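**May – visit to the Vundach open day**

Got there at 13:00, already busy. Their handover demo was the one I wanted – two white arms, five-fingered hands, small parts passed inside a taped rectangle on the table.

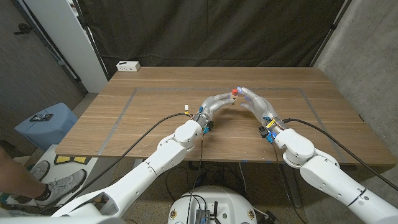 I asked about the control side and they run Zein for planning, with a log of 1581 handovers so far. Want to see that log!
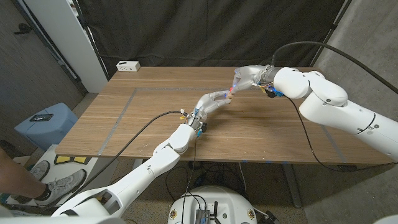

Cabling at the wrists is my big worry for our own build, so I'm sketching a sleeve before we order the 6 connectors from Flulura.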